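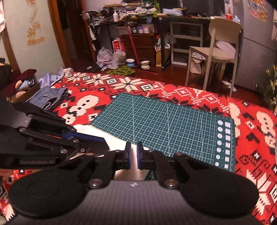
White cloth, blue pads.

June 6, 2023

Quick one tonight as I've got to be up at five. Several of you asked about the language thing so I'll try and get it all down before the tea goes cold.

So. Darija. Moroccan Arabic. I started in April, properly I mean, with a notebook and everything, after two years of saying I would. Before that I had hello, thank you, and a word for onions that I was saying wrong. Kirsten Gill had lent me her old course book and it had sat under the bed in a carrier bag.

What I do now. Half an hour in the morning, on the bus if I get a seat. Cards in a stack with a rubber band round them, 400 so far. Handwritten, because the app I was paying for kept teaching me standard Arabic and then Mostafa Benkirane would laugh at me down the phone. Not unkindly. He said I sounded like the ten o'clock news asking for a bread roll.

Lessons are with Lahcen Ghoneim, twice a week, evenings. He doesn't do grammar unless you beg. He talks, I talk back, he winces, we go again. First lesson I came off the call with a headache and went straight to bed. Fourth or fifth one I made a joke and he got it! A bad joke, about a donkey. Still.

Things I find hard:

The sounds at the back of the throat, obviously. There are days I can do them and days I just can't. Better in the evening for some reason. Hicham Zerouali told me to practise while gargling and I did, for a week, and all I got was a wet jumper.

Short vowels, or the lack of them. Words all squashed up. I write them down how I hear them and then can't read my own cards the next day.

French words popping up in the middle. I did French at school so you'd think that would help, but they're wearing a differnt coat and I don't spot them until the sentence has gone past.

Numbers over twenty. Prices especially. I had a whole go at pretending to buy a rug off Lahcen and offered him 3,000 when I meant 300ish. He accepted straight away. We shook hands on it through the screen.

What's helped: the radio on low while I cook. Bensaid, the little grocer by the station, where they let me do the whole shop in Darija now and only switch to English if there's a queue. Children's stories, the ones with repeats in. Songs less so, I learn the tune and mumble the rest.

What hasn't: a podcast called Flarolach that somebody in the comments swore by. Too fast and too pleased with itself, I gave it 3 episodes. Sorry.

Oh and Hatem Chraibi has said I can come and stay with his lot in the autumn, if I promise not to speak any English at the table. Terrified. His mum has already sent a voice note, four minutes long. I've listened to it maybe a dozen times and I've got the beginning, the bit about the weather, and somthing about a bus. The rest is a fog. Will ask Lahcen.

Right, bed. I'll put my verb list up next time, the tidy version. If anyone knows a decent dictionary that isn't the size of a paving slab, leave a comment.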